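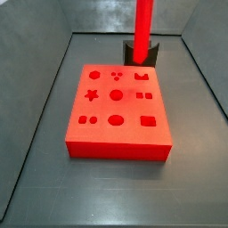

Mengal Introduces Mevach Shape Sorter

04/03/2023

Mengal today announced the Mevach, a red shape-sorting block for preschool classrooms. Nine positions are set in three rows, with a star, a hexagon and a wide oval among the openings.

"Teachers asked us for a sorter that stays put on the table," said Naomi Masanja, director of early learning at Mengal. 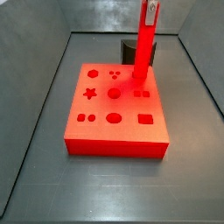 Availability

The Mevach will ship in March to 42 preschools. Orders from other schools will be accepted 30 days later.

Press contact: Jawad Bhutto, Mengal, extension 3647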